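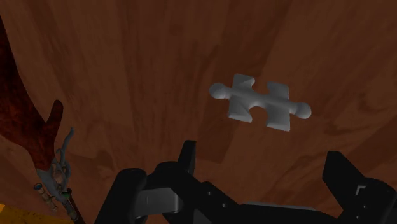

How Do Ads Know What I Like?

Let's start with a story, and it's a story about socks.

A girl named Érica Rangel wanted new socks for soccer. She sat down with her dad's tablet and looked at green socks, striped socks and some very silly socks with toes in them, and then it was dinnertime and she forgot all about it. The next day she was reading a page about sea otters, and there beside the otters was an ad for striped socks! She looked up how to make pancakes. Socks again. Poor Érica began to wonder if the tablet could hear her thoughts.

It couldn't, and if you have ever wondered the same thing about your own screen, you are in very good company, because plenty of grown-ups wonder it too. So get comfortable and we'll go through it slowly.

What is an ad, anyway?

An ad (the long word is advertisement) is a message that somebody has paid for. Usually the person paying wants you to buy something, or visit somewhere, or remember a name. Ads have been around for a very long time. Before there were screens there were posters, painted signs and people shouting about fish in the market square, which is a kind of ad as well, and a loud one.

The trouble with a poster is that everybody who walks past sees the same one. If Velitz makes lunchboxes and puts up a poster at the bus stop, it will be seen by children who need a lunchbox, but also by grandfathers, by postal workers and by quite a few dogs. Velitz pays for the poster whoever looks at it. Online, a company can try to show its ad mostly to people who might want a lunchbox.

Little notes called cookies

When you visit a website, it may leave a tiny note on your computer or tablet. The note is called a cookie (sorry, you can't eat it). Some cookies are very handy. They help a website remember that you like the big letters, or that you already put two books in your basket.

Other cookies help advertisers. Imagine that every time you went into a shop, someone wrote on a sticky note "looked at striped socks" and stuck it on your back. Then you walk into a different shop, the people there read the note, and out come the socks! They may not know your name at all. They know that whoever is wearing this note was looking at socks. That's very close to what happened to Érica, and the grown-up word for it is retargeting. Not every website does this, and people can turn many of these cookies off.

The world's fastest auction

Now we come to my favorite part. Have you ever seen an auction? One person holds up a vase, people call out prices, and whoever offers the most takes it home. Many of the empty boxes on web pages, the ones where ads go, are sold in just that way, except that computers do all the calling out.

Let's pretend you open a page about volcanoes on a website called Drindoreck. There is one empty box at the side. Three companies would like it. Velitz offers 3 cents for its lunchboxes, a game called Taltasel offers 2 cents, and a bicycle shop in the town of Shen offers 1 cent. Velitz has offered the most, so you see a lunchbox. In real auctions the computers may also think about whether the ad fits the page, so the biggest offer doesn't win every time. All of this is over before the page has finished loading, and you can't even say "volcano" that fast.

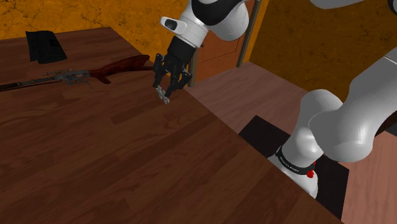 Who gets the money when I see an ad?

Part of it goes to the website you are visiting, and part goes to the companies that run the auction and pass the ads along. The website can use its share to pay its writers and artists, and that's one reason so many pages are free to read.

How do they know if an ad worked?

They count! Suppose the bicycle shop shows its ad 557 times, and 52 people click on it. That would be a wonderful day for the bicycle shop, as most ads are clicked far less than that. The shop might then try the same ad with a different color or different words and count again, to see which one people like better.

Clicks don't tell the whole story, though. You might tap an ad by accident while you were trying to close it. (I do this almost every day, and I am supposed to know about these things.) Or you might not click at all but remember the bicycles weeks later, when your birthday comes along in August.

Spotting an ad

Some ads are easy to spot and some are rather sneaky. Look for small words such as "Ad," "Sponsored" or "Promoted." In a video, listen for somebody saying they were paid to talk about a toy. If a game offers you free coins for watching something, the something is very likely an ad.

My friend Selvaraj Liyanage teaches third grade, and when his class finds an ad they stop and ask, "Who paid for this, and what do they want me to do?" You can ask that about any ad you like, even the ones on cereal boxes.

And if an ad asks for your name, your address or your school, or says you have won a prize, don't tap it. Go and fetch a grown-up you trust. You won't be in trouble for asking. While you're together, you could look for the privacy settings on your tablet and see what is switched on.

As for Érica, her dad cleared the cookies and the socks stopped following her about. She did get the striped ones in the end, from the shop next to the library, and she wears them to every game.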